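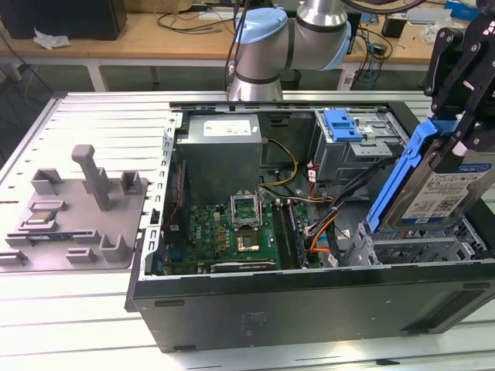 Open day, disassembly cell – speaker notes (Nabil Nseir)

Slot is 19 minutes including questions. Start at 2 p.m. sharp, as the Todby group goes on to the paint line afterward.

1. Opening
Introduce self and Rawan Kassab (cell software). Say what Huvden does with returned office computers: sort, test, strip, resell parts. Last year's intake was roughly 400 towers a month. Do not give prices.

2. Why desktop towers
Few case types, parts held by latches more than by screws. Drives come out on carriers. Memory comes out once the end clips are open. The processor is the hard one – small, flat, easily damaged at the contacts.

3. Layout of the cell
Tower on its side, open side up. The fixture tray is on the table to the left of it. Parts have fixed places in the tray, so the arm does not need to search for them. Mention that Najwa Kanaan printed the tray and that this is the third version.
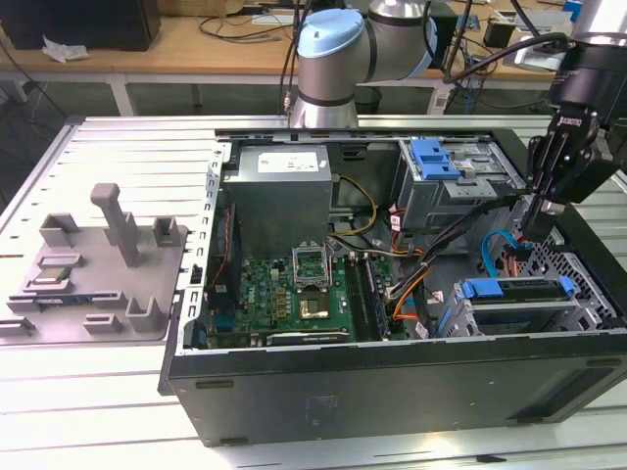 Slide 2. Gripper at the drive side of the case, processor socket open.

Point out the retention frame on the socket, standing upright. Then the cables. Cables are the main cause of stops: they move, they cover latches, and no two towers have them routed the same way.

4. Numbers
Trial in June: 300 drive removals attempted, 203 finished without a person stepping in. Give both figures. If asked about processors, say the trial did not cover them.

5. Likely questions
Speed – slower than a trained person at present.
Data on the drives – wiped in a separate room, refer to Huguette Royer.
Laptops – no plans.

Hand over to Rawan for the software part. Visitors stay behind the yellow line.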